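Kestby to bring back dark red stoneware in March

The color was dropped from the range seven years ago
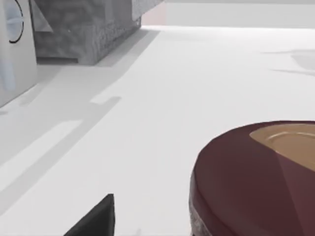 Dark maroon against white in a computer rendering.

Tableware maker Kestby will start selling dark red stoneware again in March, the company said. The first shipment will go to 60 stores, with online orders opening the same morning at 9 a.m.

The color was part of the Biron line until it was pulled seven years ago, when the supplier of the red pigment closed its plant. Kestby sold off what it had left and kept the line going in white, gray and dark green.

"We got letters for years," said Karabo Ndlovu, who manages the line. "Mostly it was people who had broken a bowl and wanted one more. We had to tell them to try secondhand shops."

The new glaze was worked out with Durico, a ceramics supplier that also makes tile coatings. Grímur Riis, a glaze chemist at Durico, said reds are hard to hold steady in a large kiln. Small changes in heat can turn a batch brown, and plates from the top shelf may not match plates from the bottom.

The two companies fired 192 test plates before settling on a recipe. Riis said the final version is slightly darker than the old one -- "closer to plum if you put them side by side." Customers with older pieces should expect a small difference.

The first release has dinner plates, side plates, soup bowls and a covered serving dish. Mugs will follow later in the year. The old pitcher is not coming back, because the mold was scrapped.

Prices will be the same as for the other Biron colors. All of the new pieces can go in the dishwasher and the microwave. The serving dish can also be used in the oven.

Some shops have already started taking names. Nattawut Rojanasak runs a kitchen store that has carried Kestby since it opened, and his waiting list stood at 300 when he closed it last month.

"I don't know how many boxes they will send me," he said. "I stopped adding people until I find out."

Kestby said a second shipment is planned for early summer, but would not say how large it will be. Stores that are not in the first group can place orders once March deliveries are complete.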